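Section 4: Arranging stems in the Brero vase

1. Fill the vase with cold water to the 20 line.
2. Lower the Brero collar until it clicks.
3. Trim each stem at a slant. Strip any leaf that would sit under water.
4. Feed the stems through the collar, thickest first.

Note: The large collar is sold separately (part 341).

Caution: Do not lift a filled vase by the collar.

5. Check the bunch before the final trim.

Height is easier to judge with the flowers in your hand than in the vase. Grip the stems low down and raise the bunch above your head, turning it slowly to look for gaps. A loose cluster of mostly white and pale pink blossoms, held up at arm's length in a fingerless glove, keeps its fluffy outline clear of the hand. Set the bunch down before you pick up the cutters.

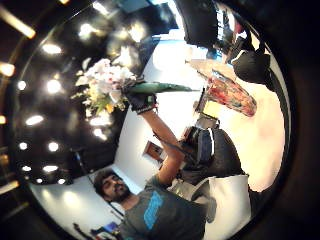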